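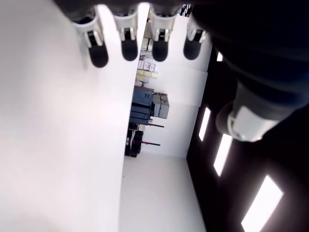

Thread: Hard water scale in a tankless heater, descale interval vs. softener

Forum: Domestic Hot Water
Started June 2024

kettlebank

Gas tankless, Drudier condensing unit, installed in January. Town is Jundwood, well supply. The lab report gives hardness at 183 mg/L as calcium carbonate, iron below detection, pH 7.4. Setpoint is 120 F.

The manual says to flush yearly "or more often in hard water areas" and gives no table. The installer wants to put in a Perow softener. I would prefer to flush with vinegar twice a year and keep untreated water at the kitchen tap. Isolation valves with service ports are already fitted.

Is there a hardness figure above which flushing stops being enough?

pipe_dope

183 is hard but not extreme. Divide by 17.1 and you get a bit under 11 grains. I run 14 grains through a tankless with one flush a year and the exchanger is fine at year 8. Your setpoint matters more than your hardness. Scale comes out much faster at 140 than at 120.

Skip the softener unless you want it for other reasons.

ohmslaw_jr

Disagree with the above. Setpoint is outlet temperature. The metal on the fire side of the exchanger runs well above that, and the film of water against the wall is what deposits. A condensing unit also has narrower passages than an older non-condensing one. At 11 grains I would soften, or at minimum flush every six months and log the flow rate.

pipe_dope

Wall temperature is higher, agreed, but it tracks the setpoint and the firing rate. A house with two people never fires it at full rate for long. You are sizing treatment for a laundromat.

kettlebank

Two people, one bathroom, one dishwasher. Meter says we use some 29 gallons of hot a day.

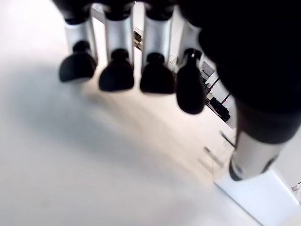
ohmslaw_jr

That is low use, and I will move a little. At that volume the total calcium going through is small. I would still do six months for the first two flushes, then decide. Look at what comes out. If the second flush is clear after ten minutes, go to yearly.

Do not go by the error code. By the time the unit reports a flow or overheat fault, the passage is already narrowed.

grayvalve

Procedure notes, as the manual is thin on this.

Gas off, power off. Close both isolation valves. Relieve pressure at the service port before you take the cap off. Pull and rinse the inlet screen first. Hose from pump to cold port, hose from hot port back to bucket. Four gallons of white vinegar, undiluted. Circulate 45 minutes. Then rinse with fresh water for five minutes with the hot side draining to a sink, and put the screen back.

Check the hose washers. I use a Bakhtiari transfer pump rated at 580 gallons per hour, far more than needed. A smaller one works as long as it can lift to the height of the heater.

pipe_dope

45 minutes is on the short side for vinegar. Give it an hour or use citric acid.

grayvalve

An hour does no harm. I stop when the return runs without bubbles.

kettlebank

Is citric safe on the exchanger? The manual lists "food grade white vinegar" and nothing else.

ohmslaw_jr

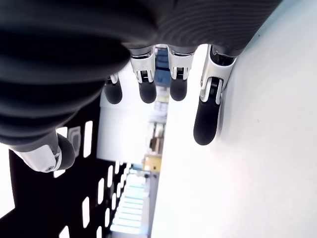

Then use vinegar until the warranty is up. Citric at a modest strength is common and I have used it on both copper and stainless, but if the maker names one product and you use another, you are giving them an argument. Keep the receipts and write the date on the cabinet.

Separate point. If you do end up with a softener, you can leave the kitchen cold line off it. It is a tee ahead of the unit and one extra run of pipe. So the drinking water question and the scale question can be settled separately.

pipe_dope

Agree on the tee. Still would not buy the softener.

kettlebank

Decision for now: vinegar, one hour, every six months, no softener. I measured flow today at the tub with a bucket and stopwatch, hot only, screen clean, and got 4.1 gallons per minute. I will repeat after the first flush and post both figures.

grayvalve

Note the inlet temperature as well. In cold weather the unit may throttle flow to hold setpoint, and you will read that as scale.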